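# Surface Bacterial Counts on Shared Bench Equipment Before and After Two Cleaning Protocols

Project report, Microbiology for Health Sciences, second-year practical

## 1. Background

Infections acquired in clinics are often traced to objects that many people handle and few people clean. Published work tends to focus on bed rails, door handles and keyboards. Less attention has gone to handles and grips on small equipment, where the surface is uneven and wiping is uneven too. The project compared two wiping protocols on such surfaces in a teaching setting.
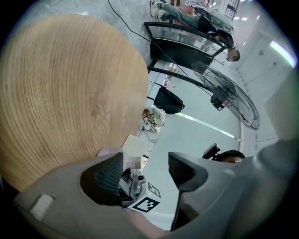
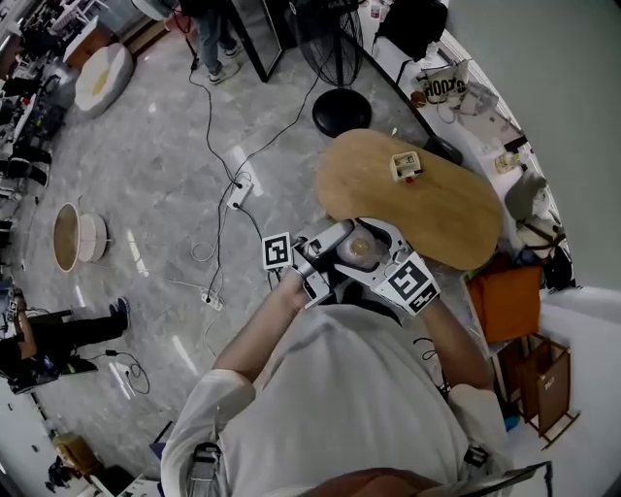
The question was limited to total viable count. No attempt was made to identify species beyond Gram stain and a catalase test, and no claim is made about infection risk to any user.

## 2. Materials and methods

Sampling took place in August over the working day, with the first swabs taken at 8:30 a.m. before the building was in general use. A total of 53 sites were sampled, each 10 cm² where the shape allowed. Curved grips were sampled with a flexible template cut from sterile film.

Swabs were moistened in neutralizing buffer, rolled across the site in two directions, and returned to the tube. Tubes were mixed on the Ika vortex for 20 seconds. Aliquots of 0.1 mL were spread on nutrient agar and incubated at 35 °C for 48 hours.

Protocol A was a single pass with a Collix detergent wipe, air dried. Protocol B was the same wipe followed by 70% ethanol with a contact time of one minute. Sites were assigned to A or B by drawing slips. Each site was swabbed before cleaning and again ten minutes after, on adjacent areas, so that the first swab did not itself remove the material being measured.

Plates with more than 300 colonies were recorded as too numerous to count and repeated from a 1:10 dilution.

## 3. Results

The median count before cleaning was 133 CFU per site. The highest single value, from a ribbed rubber handle, was above 1,000 CFU and was confirmed on the diluted plate.

Both protocols lowered the median. The reduction was larger under Protocol B on smooth plastic and metal. On textured surfaces the two protocols could not be separated, and several sites in each group showed almost no change. Two sites gave higher counts after cleaning than before. Both were under Protocol A.

Most isolates were Gram-positive cocci in clusters, catalase positive, consistent with skin flora. Gram-positive rods were found on a minority of plates. One negative control plate grew a single colony and was kept in the data set.

## 4. Discussion

Surface texture appears to matter more than the choice of protocol. Ethanol evaporates quickly from a raised pattern and may not reach the full contact time in the grooves. A longer time was not tested.

Using adjacent areas for the paired swabs assumes that contamination is even across a grip. This is doubtful for handles, where the palm and fingertips touch different parts, and it could account for the two increases.

Counts were read by eye by one reader. A second reading of a subset of plates should be added in any repeat of the work, along with a brush step for ribbed handles.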